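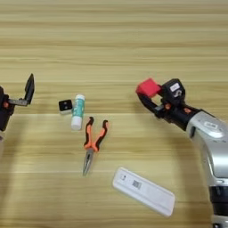
May, late evening

Second day on the Presus sequence. The album is still eleven songs. The band sent a message before lunch asking whether it could be ten, then another saying to ignore the first one. I kept working on eleven.

Began at side A because the files were already loaded. The opener came over from Nellville as a 24-bit mix with the limiter printed on it, which I had asked them not to do. Peaks are flat across both choruses. I wrote back and asked for the version without the limiter, and it arrived about an hour later with a different vocal level. The lead is down slightly and the doubled part is up. I don't know if that is a decision or an old session reopened by mistake. Loaded both, matched them by ear, and sent the question back with the two file names in it. No answer as of now.

Track two was fine yesterday and is fine today. A small cut at the bottom, nothing else. Left it alone.

Track three took most of the morning. It has a ringing note in the snare that I could hear on the first pass and could not place. I swept for it with a narrow boost and found it at 1,685 Hz, steady through the whole song, a little worse in the bridge where the guitars drop out. A static cut took the ring away and took the edge of the vocal with it. Switched to a dynamic band keyed to the hits and set the release by the tempo, which is 93. At a fast release it chattered. At a slow one it held over into the vocal lines. The setting I kept is a little slower than I wanted, and in headphones I can still hear the ring on two fills before the last verse. On the main speakers I can't. I have marked the fills in the notes and will come back to them with rested ears.

Lunch at the desk. Ran the meters on side B while eating and wrote down the loudness for each song. The spread is wider than on side A. The quiet song (working title Janditz, which I assume will stay) sits 5 dB under the one before it, and the gap between them in the reference sequence is very short. Played back to back it sounds like a fault in the playback chain. With a longer gap it sounds intended. I brought Janditz up by a small amount and stretched the gap. I did not compress it. The room noise on that recording is already close to the piano, and anything that lifts the piano lifts the room too.

There is a click near the end of Janditz, left channel only, under the pedal release. Drew it out by hand. A second one turned out to be the piano bench, and I left that in.

Then the vinyl problem. Friesen will cut from my files, and their sheet says they want side B shorter than it is. Their engineer's note is reasonable: long side, loud closer, and the closer lands at the inner grooves with cymbals through the entire last section. I have three ways to deal with it.

Move the closer to the end of side A and rebuild both sides around it. The band has already said the closer is the closer.

Lower the whole side. That costs noise floor on Janditz, where there is none to spare.

Make a separate vinyl master with less top on the closer only and the low end folded to mono a bit higher up. It means a second set of files and more checking. I went with this one. The top end comes down gently from the second verse so the change isn't heard at a single point, and the sibilance gets its own treatment before that. The word "sister" in the last chorus was the worst case and needed its own automation. I printed the side, listened straight through once with the meters turned off, and thought the closer was dull. Listened again after a break and thought it was right. I will trust the second one for now.

The fold to mono changed the bass on track nine more than I expected. The synth part is wide and partly out of phase down low, and some of it goes away when summed. Asked Nellville for a stem. If they can't find it I will do what I can with mid/side and accept a thinner bass on the record than on the digital version.

Release timing came up again in the afternoon. The label page still shows the original month. The pressing slot has not been confirmed, the sleeve proof has a wrong running order on it, and the second single has no master because the band wants a shorter intro that has not been sent to me. From where I sit the digital version could make the month and the vinyl could not. I said this in writing — once — and went back to work. They may hold both to keep them together. That is their call, and my delivery date is the same either way.

The listening call ran 75 minutes, most of it on fades. Outcome: track five fades sooner, track seven no longer fades and ends on the last chord, track ten stays. Someone wanted the album louder overall. I played them the same chorus at two levels, matched, and they picked the quieter one without knowing which it was. The request was not withdrawn, though. I'll print one louder alternate and label it clearly.

Codes for the tracks are entered except for the last two, which I don't have. Titles need checking against the sleeve. Track four has a comma in the email and no comma on the proof.

For tomorrow: snare fills on three, the vocal level answer on one, stem for nine, new fade on five. Back up both sets of files before touching anything. The right monitor was crackling again at low volume around six, and swapping the cable did not change it. Check the input on the controller first.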